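Leave the Wooden Puzzle Out

My sister-in-law has a cabinet in her living room, with glass doors and a little light inside, and in that cabinet there are 13 wooden puzzles. They're lovely. I have never once seen anybody touch them. I asked at Easter if I could have a go at the one shaped like a barrel and she said sure, of course, and then we both stood there looking for the key to the cabinet, and then dinner was ready.

I've been stewing on that ever since, so here's my opinion for the week. A wooden block puzzle belongs on a table. A used table, with a tray on it and the mail and whatever else you were doing that day.

I came to these things late. My neighbor Valentin Steiner gave me one in February when I was home with a bad knee, and I'm fairly sure he was just clearing out a drawer. It was plain pale wood, no varnish, a bunch of notched pieces that lock together into a sort of stubby cross. He handed it over already built. I pulled one piece, it slid right out, and I thought, well, that's that! Then the rest of it fell in my lap, and I did not get it back together until the following Sunday.

Valentin does not believe in instructions. I do. I think the folded sheet of paper should stay in the box and you should look at it the minute you stop having fun. He says looking at the sheet is the same as not owning the puzzle. We've had this argument over the fence enough times that his wife goes inside when it starts.

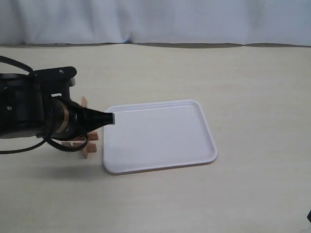 The other thing about a puzzle that lives on the table is that people fiddle with it without deciding to. My son-in-law will not play a board game, will not do a crossword, and gets a look on his face if you say the word "charades." But put some interlocking blocks next to his coffee and his hands just go. He'll talk about his truck for half an hour and turn the thing over and over, and at some point there's a click. He'd never in his life have opened a cabinet to get it.

Now, kinds. I've tried a few and I have feelings. Bita makes a small one with nice crisp edges, and it's my favorite to hold, but the pieces are so snug that in damp weather you need pliers (do not use pliers). The Zamani one is bigger and looser and the kids love it. Skoletti does a fancy set in dark wood with a stand -- a stand! -- and as soon as something comes with a stand you know where it's going to end up. I gave mine away.

And please skip the giant ones. I saw a Mudel kit with 600 pieces, and I'm sure it's a wonderful hobby, but that's a construction project. You need a room for it, and you need people to stay out of the room. What I want is something I can leave half done when the phone rings and come back to after supper.

Yes, you'll lose a piece. I've lost two. One was in the couch and the other one is still at large, so that puzzle now has a hole in its side and it holds together fine if you're gentle with it. The corners on Valentin's have gone a bit gray and soft from handling, and there's a coffee ring on one block that I've decided I like.

My sister-in-law reads this column, so -- Carol, I found out where the key is. It's in the blue bowl. I'll be over Saturday and I'm starting with the barrel.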